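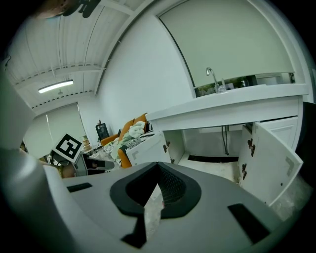 White walls, ribbed white ceiling, tube light on.

Turberg reissue goes to press

Zorkgate will release the remastered Turberg debut in August. Georges Kanaan cut the new lacquers at half speed from the 2 surviving master reels. The pressing is limited to 4,000 copies, of which 300 are on clear vinyl. Side B now runs at the correct pitch; the first edition was transferred slightly fast. Sawsan Khasawneh wrote the liner notes. Subscriber orders open Tuesday. 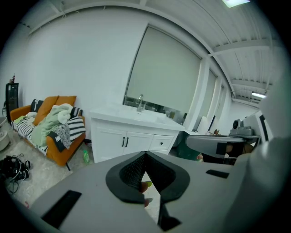 Fuvcombe tape transfers

Imad Tarawneh has finished baking and transferring 136 reels from the Fuvcombe sessions. Track sheets for the Awad quartet dates are still missing.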